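Skip to content
Home Tickets Cells Datasets Runbooks Search

This site uses cookies to keep you signed in. Accept Manage settings

Castine support / Data collection

Cable unspool task: right wrist stream lags joint log, episodes rejected at import

Opened by: Finn Ostermann, 2024-05-27
Assigned to: Efua Arthur
Cell: Gachanja
Status: Resolved, monitoring
Priority: Normal

Problem
The importer is rejecting bimanual episodes from the cable unspool task with "stream skew exceeds limit". The limit is 22 ms. Rejected episodes show the right wrist camera behind the right arm joint log by over 200 ms at the end of the episode. Left wrist and fixed camera are within limit. Skew is close to zero at the start and grows. Short tasks recorded in the same cell import without errors.

Steps to reproduce
1. Load task "unspool to bowl" in Ero, teleop mode.
2. Record one full episode, all three cameras on.
3. Run the import check on the episode folder.

Comment, Efua Arthur, 09:40
Please attach the recorder log and say which build the cell is on. Also confirm whether both wrist cameras are on the same hub.

Comment, Finn Ostermann, 10:05
Log attached. Build is the current one from Sendden, same as the other cells. Both wrist cameras are on the same hub. Swapped the two USB cables at the hub and recorded again. Fault stayed with the right camera, so I don't think it is the port.

Comment, Efua Arthur, 10:50
Log shows the right wrist stream with auto exposure enabled. Left has it disabled. When exposure goes long the driver drops frames, and the recorder then stamps the remaining frames by index at the nominal rate – that would give exactly this kind of growing offset. Disable auto exposure on the right, set the same fixed value as the left, restart the recorder.

Comment, Finn Ostermann, 11:35
Done. Two test episodes, both pass import. The setting had gone back to default when the right camera was replaced. The replacement procedure doesn't mention exposure.

Comment, Carola Kohlhase, 11:50
From the training side: can the rejected episodes be recovered? We are short on the section where the right arm pulls cable across with the left holding the spool. The policy tends to let go early there and we need more examples of it, including slow ones.

Comment, Efua Arthur, 13:15
Partly. The driver log keeps the hardware timestamps, so where that log is complete I can restamp the right stream. Four episodes have no driver log and should be dropped. Please don't stretch the video to fit the joint data by hand – the dropped frames are not evenly spaced.

Comment, Finn Ostermann, 14:20
Fixed camera view from the cell attached, for matching the phase labels.

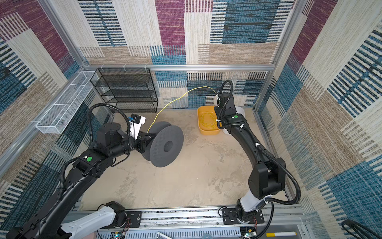 Fig. 1. Unspool to bowl, fixed camera. Left gripper on the spool hub, right gripper on the yellow cable near the bowl.

Comment, Carola Kohlhase, 14:45
Thanks. Label this phase "transfer", with the left marked as holding. Keep "place" for when the right gripper opens over the bowl. Some of the older episodes have both under one label and I will split those here.

Comment, Efua Arthur, 15:30
Restamped set is in the usual import folder with suffix _rs. Skew is under the limit on all of them. Originals are unchanged. Added a check to the recorder start script: it now refuses to start if auto exposure is on for any wrist camera.

Open items
- Add exposure setting to camera replacement procedure (Finn)
- Change recorder to stamp frames from hardware time instead of index (Efua, separate ticket)
- Split old transfer/place labels (Carola)

Status changed to Resolved, monitoring by Efua Arthur. Ticket closes automatically if there are no new rejections from this cell by the end of May.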